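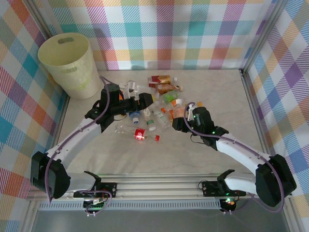 Caps on or off for deposit bottles?

anum_m
Sorting a pile of empties on the table tonight. Our depot in Kendomberg wants caps off. Do you all bother?

Dandden4
Caps on. Mine takes them that way and loose caps get lost in the bag.

bergthora.d
Off, always. A capped bottle won't crush flat and you fit half as many in a bag. I took in 100 in September – two bags, all flat.

Dandden4
Flat ones get rejected here. The machine has to read the label.

anum_m
Mine are counted by hand, so flat is fine. What about colored ones, green and brown?

bergthora.d
Same bag as the clear. Rinse the soda ones first.

Lauritsen
Ask the depot. Every one is different.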